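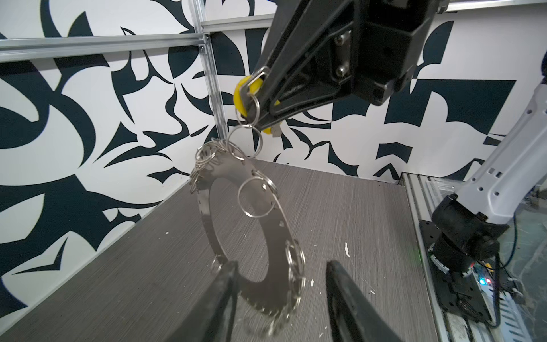

Rorkeck fingers vs. Brultitz fingers on thin metal stuff

benchrat_252
OK so I've been putting off this post for two weeks. I have the two-arm cell running and I want to settle on one set of fingertips for key rings, chains and other thin shiny junk. On my list are the Rorkeck wedge fingers and the Brultitz pads. I did 30 grasps with each, same controller, same speeds, force limit left alone.

Rorkeck: 16 clean pickups
Brultitz: 21 clean pickups

So the soft pads win on paper, but I don't love them. They squish, and when they squish the ring rolls. With the wedge I can at least predict where the thing will end up.
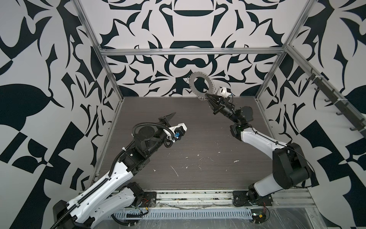 Re: Rorkeck fingers vs. Brultitz fingers on thin metal stuff

torque_muffin
30 each is nothing, sorry. You could flip that result by sweeping the table between sets. Did you alternate, or run all of one and then all of the other?

I had the Rorkecks for most of last year and liked them fine on flat parts. Anything that dangles is a different story - by the time the arm stops moving, the part is still swinging and your second arm is chasing it.

benchrat_252
All of one, then all of the other. Yeah, I know. I'll redo it alternating.

The swinging is my real headache. I added a 2 second wait before the second arm closes and that helped a lot, but it makes everything feel so slow!

slowservo
Which camera are you using to decide where the second arm goes? If it's the wrist one I think you're asking too much of it. Mine does great until the gripper gets close, and then half the view is gripper and the part you care about is hiding behind a finger. Keys are the worst for this, they bunch up right under the tip.
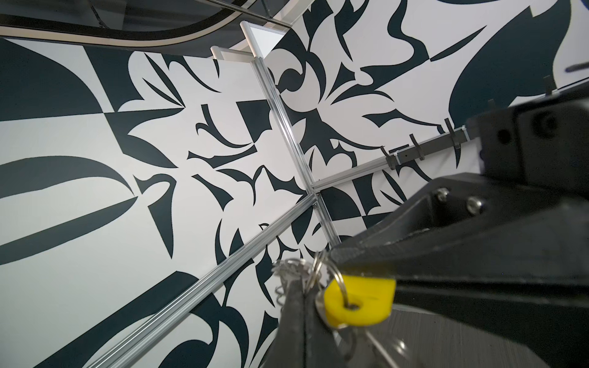 I ended up using the wrist view only for the last little bit and letting the fixed camera do the rest. Took an afternoon to calibrate and I should have done it months earlier. I'm on a Lindgren controller, so your menus will look different, but the idea carries over.

torque_muffin
Gonna disagree with slowservo a little. The fixed view is great for where the arms are and lousy for thin wire. From up there a chain is just a few bright pixels, and if the light hits it wrong you get nothing. I'd keep the wrist camera in charge and fix the lighting first.

benchrat_252
You're both kind of right? I tried the fixed view on its own last night, handing off between arms. Big rings, no problem. The tangly stuff, it kept guessing the depth wrong and closing in front of the part. 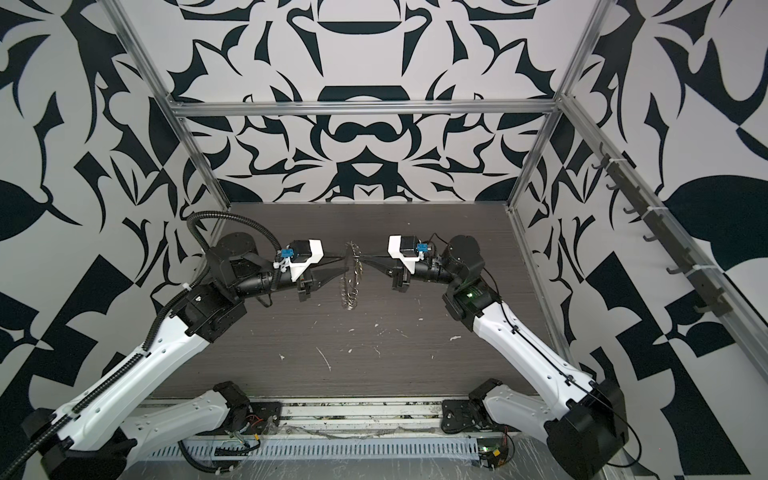 Both arms in on the tangled one, seen from the fixed camera.

slowservo
What's your finger offset set to? If you swapped tips and didn't re-measure, you'd get exactly that.

benchrat_252
...I'm going to go check that before I say anything else.

Filed under: End Effectors > Grippers & Fingers

3 comments

ristari_fan
Has anyone here put Ristari tips on a similar setup? They're narrower than the Rorkecks and I'm wondering if that helps with split rings or just makes them easier to miss.

gearloop
Tried them in February. Nice on split rings, terrible on chain. Sent them back.

torque_muffin
Still waiting on that offset number, benchrat.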